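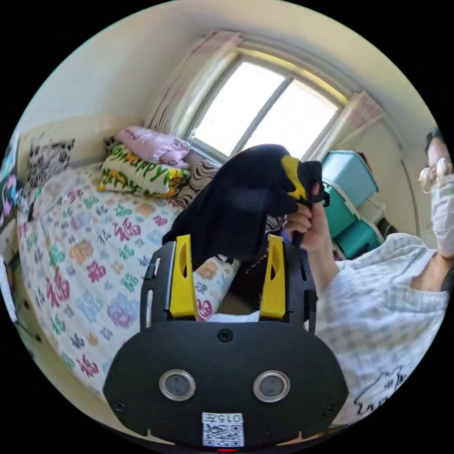 A black garment and two yellow gripper fingers

About Doveo

Doveo is a wedding and event entertainment agency based in Hirkusbridge. We supply string quartets, ceilidh bands, singing waiters and evening DJs to couples, families and businesses throughout the county.

The agency opened in March with 2 acts on its books, both of them local, and a single desk above the corn exchange. It now has a second office in Naltwood, where clients may hear recordings and meet performers by appointment.

All acts are auditioned in person before they are offered to clients. Each holds public liability insurance and has its electrical equipment tested every year. Copies of certificates are sent to the venue on request.

Every booking is confirmed by a written contract setting out arrival time, length of performance, breaks, meals and parking. A member of the office telephones the client 10 days before the event to go through the running order. Should an act fall ill, the agency will propose a replacement of the same type and fee.

Eren, our sister company, hires out staging, dance floors and lighting. It may be booked separately or on the same contract.

Enquiries should state the date, the venue and the expected number of guests. The Hirkusbridge office is open on weekdays, and evening visits can be arranged.

Page last updated 2018-01-22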